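Zallholm adds sectional worktop to Skinditz bench range for device repair and inspection rooms

Two-part pale surface aimed at benches where small, dark items are handled
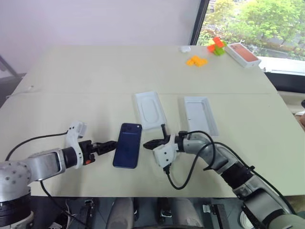
Zallholm has extended its Skinditz range of workroom furniture with a large sectional worktop for phone repair counters, returns desks and inspection rooms. The top is supplied in two sections, which are joined on site and can be replaced separately when one becomes worn. The join runs as a thin horizontal line across the surface, leaving a far section against the wall and a near section for the item being handled. A navy smartphone placed face down on the cream finish stands out clearly along its whole outline, including the rounded corners and the darker edge. The company selected the colour after customers reported that dark handsets were hard to pick out on the grey tops in the earlier range.

The worktop is intended for rooms with plain, light walls and even overhead lighting. It is fixed with its far edge against the wall, and the fixing kit includes a levelling strip for floors that are slightly out of true. Each section is rated for an evenly spread load of 100 kg. Fitting requires 2 people and normal hand tools. The joint should be checked for level after the first month of use and again whenever the bench is moved.

Cleaning is by damp cloth and mild detergent. Solvent wipes may be used on small areas, provided that the surface is rinsed afterwards. Abrasive pads are not recommended and are excluded from the guarantee.

The first 25 worktops have been allocated to Prothero, which is refitting its returns and grading rooms in Dombridge. The work covers benches, storage and wall finishes, and will be carried out one room at a time so that incoming handsets can still be processed.

General orders open in September. Replacement sections will be listed under their own part numbers. Drawings, fitting instructions and finish samples are available on request from the Zallholm trade desk in Dombridge.

ENDS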